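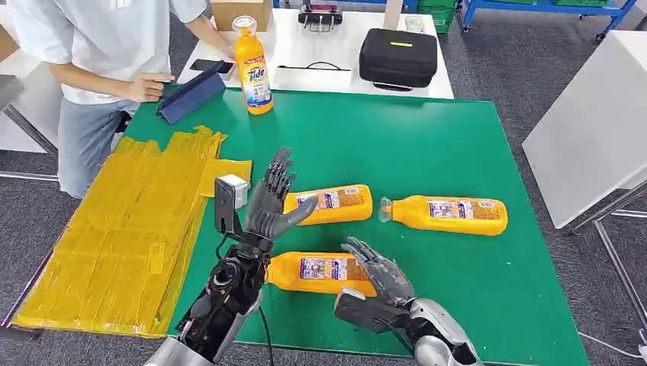

I buy laundry detergent the way other people buy canned tomatoes. When it goes on sale I come home with far too much of it, and then it has to live somewhere, and it has to get from one somewhere to another without gluing my car seats together. After one very blue, very slippery trip home (a bottle tipped over behind the driver's seat and I didn't notice until Thursday) I got serious about it.

So these are my tips for storing, bagging and moving detergent bottles. Most of them work for fabric softener and dish soap too.

Start with the caps. Take each one off, wipe the threads with a damp rag, and screw it back on until it stops. Dried soap in the threads is the number one reason a bottle dribbles. If yours has a measuring cap that fits over a pour spout, make sure you emptied it before it went back on, or whatever was left in there will run down the side and the label will peel.

Then do the lay-down test! Put the bottles on their sides on something you can wipe, like a cutting mat or an old vinyl tablecloth, and go make coffee. Come back and run a finger under each cap. If it's sticky, that bottle travels upright and gets used first. I lay mine with all the caps facing the same way so I can check the whole row in one go.

Now, bags. I keep mine folded flat in long strips at the side of the table, not stuffed inside each other under the sink, and it has changed my life more than it should have. A flat bag slides off the pile with one hand while the other hand is holding the bottle. To fold one, smooth the air out toward the open end, fold it in half the long way, then in half again. The creases hold on their own, no rubber bands. I bought a box of 144 from Roketti two years ago and I'm still working through it.

When you pick up a full bottle, get something under the bottom end as well as around the body. The big ones are heavier than they look and the plastic is slick, especially if you've just wiped it down. I used to grab them by the cap – please don't. A cap that's been yanked on never seals the same way again.
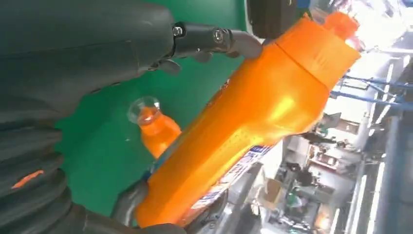 Smaller bottles go in last, in the gaps, and always with their own bag. And keep anything you drink far away from anything you wash with. Some of these soaps come in very cheerful juice colors, and if there are kids in the house I'd put the two on different shelves in different rooms. Same goes for pouring detergent into an old drink bottle to take on a trip. Buy a proper travel one with a label on it.

For bagging, lay the bottle down on the bag, cap end toward the closed end, and roll. Two turns is plenty. Tuck the loose end under and tape it with painter's tape, which comes off clean. If a bag has split you can still use it: overlap it with another one by the width of your hand, run tape down the seam, and you've got a liner for the trunk or the bottom of a crate. My current trunk liner is made of so many old bags that I've lost track, and it has survived a whole winter.

For the crate, I like one with solid sides. Mine is a Dustik, the 29-quart size, and it takes a sensible number of bottles before I can't lift it. A cardboard box is fine for a short drive but put a liner in it first, as wet cardboard lets go all at once.
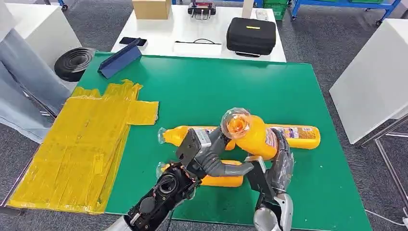
Work in small batches, too. I only have a few bottles out at once, and I finish those before I bring over any more. If I line up the whole haul I start stacking, and then one rolls. A rubbery mat helps with that, or a damp dish towel under the bottles if you don't have one.

A few odds and ends:

Write the month you opened it on the cap with a marker. March on the cap means March, no guessing.

Keep liquid detergent out of a freezing garage. It goes thick and stringy and mine never got back to normal.

Sticky drips come off a table fastest with warm water and a plastic scraper. Adding more soap just gives you more suds to chase.

When a bottle is nearly done, stand it upside down in a mug overnight, lid on tight. You'll get another load out of it, maybe 2 if they're small.

Rinse the empties before recycling and use the rinse water on the doormat.

Next up I'm sorting out the shelf over the washer, where there's a tub of Sezer stain powder that has turned into one solid brick. If you've ever managed to break one up without wrecking a spoon, leave me a comment!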